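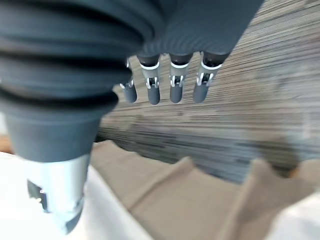 Does it matter who does the showing when you teach a robot a job by hand?

More than anything else you can change, in my view, and I'd put it ahead of the robot, the software and the size of the pile of recordings.

I came round to this slowly. When I started at Prerkness I thought of the showing as the dull bit. You put the glove on, you move your hand, the robot's hand moves, you do the job, you do it again, and at some point in the afternoon somebody brings you a tea you can't pick up. I assumed anybody could do it, and that the clever people were the ones next door training the thing. I'd happily have handed my glove to the first person who walked past!

Then we had two sets of recordings for the same job, which was folding in the flaps on a small carton. One set was mine, 300 goes, and I was quite proud of it (I'd got fast). The other was Malsha Jayasinghe's, and she'd managed 108 in the same time. I had a little gloat about that, I'm sorry to say. When the robot learned from mine it went at the carton like somebody late for a train, and missed. When it learned from hers it folded the flaps. It was slower, yes, and a bit prim about it, but they went down and stayed down.

So I sat and watched both of us back. Malsha stops. She brings the fingers over the flap, waits a moment, and then goes in, nearly always from the same side. I came in from wherever I happened to be. I also did a lot of fixing things in passing, a nudge with the little finger here, a shove with the back of the hand there, all the stuff you do when you've been opening and closing boxes your whole life and never thought about it. A person watching me would have filtered that out. The robot took it all as gospel.

Kamrul Dissanayake thinks I'm making too much of this. His argument (he makes it loudly, usually over lunch) is that tidy showing gives you a robot that can only cope with tidy boxes, and that with enough messy recordings the mess averages out. He's partly right. Our Caron set has 2607 recordings in it from all sorts of hands, and what came out of it does recover better when a carton slides. I'd just say that a slip followed by a calm recovery is worth having, and my sort of mess was mostly impatience. You can show a robot what to do when things go wrong without being slapdash the rest of the time.

What bothers me is how the work gets handed out. It goes to whoever's free, it's paid by the number of goes, and then people wonder why they get hurried goes. Vasanthi Samarakoon ran it differently when she was at Trollelier. Her people did 67 in a session and then had to stop, even if they felt fine, and they got a say in which ones were thrown away. I'd like that here. I threw away a good third of mine in May, and I'd have thrown away more if I hadn't been so fond of the total.

I still do a couple of hours in the glove most mornings, and I'm slower than I used to be. Malsha's still better at it than me. She's got the carton with the awkward lid next, and I've asked if I can sit in.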